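Skundmont rink to change ice temperature and resurfacing schedule for under-16 playdowns

Last updated: 5 Feb 2018

The Skundmont Arena will run a revised ice plan for the regional under-16 playdowns later this month, with a colder slab, shorter floods and a fixed gap between games. The plan was sent to the four visiting clubs this week along with the draw and the dressing room assignments.

The building opened in 1980 and still uses its original concrete slab and header trench. The compressors were replaced by Durnix last summer. Until now the new plant has been run at the settings used for the old one, which suited public skating and minor practices but left the surface soft in the neutral zone by the third period of back-to-back games.

Under the new plan the brine set point will be lowered overnight before each game day and held until the last game is over. Ice thickness will be brought down in the week before the event by dry shaving in the mornings, with edging along the boards done by hand. Thickness will be measured at fixed points on the sheet and logged before the first game each day.

"The old settings put a lot of water down and gave it very little time to freeze," said Thodoris Fragkou, who is in charge of ice operations for the event. "We are putting down less water, hotter, and leaving it alone for longer."

Each resurfacing will be a single pass with a reduced flood. Teams will stay off the ice until the referee has checked the goal pegs and both creases. Warm-up starts on the referee's signal and the clock will not be shortened to make up lost time. If a game goes to overtime, the ends will be dry scraped and the start of the next game will be moved back by the same interval.

The arena seats 2500. Standing room along the north rail brings the licensed capacity to 3000, although the upper concourse doors will be kept shut during play to limit humid air coming in from the lobby. Spectators will enter by the east doors only. The dehumidifier will run throughout.

Prarnska and Oda play the opening game. The host club plays the late game on the first day and the early game on the second, an arrangement the visiting clubs accepted when the draw was made. Tied games in the round robin will stand as ties. Overtime applies from the semifinals on.

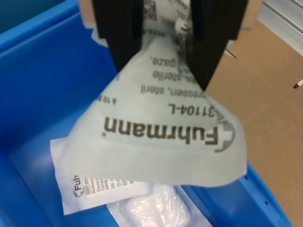

Team staff are asked to submit signed rosters and medical contact sheets at the registration desk before their first game. Each bench must have a trainer with a current certificate. Clubs bring their own kits, and the first aid room beside dressing room 5 will be staffed from the first warm-up to the end of the last game. Skate sharpening is available at the pro shop during intermissions, with players from the teams on the ice served first.

Practice ice on the day before the opening game has been allotted by travel distance, with Oda taking the last slot. Clubs that do not need their slot should release it by noon so it can be used for shaving. Public skating and adult shinny are cancelled for the length of the event and resume the following morning, when the brine set point goes back to its normal value.

Game sheets will be posted in the lobby after each game.

Related items
Prarnska names goaltenders for playdown roster
Oda edges Skundmont in final league meeting
Parking changes at Skundmont Arena for February
Minor officials needed for timekeeping and penalty boxes
Spring power skating registration opens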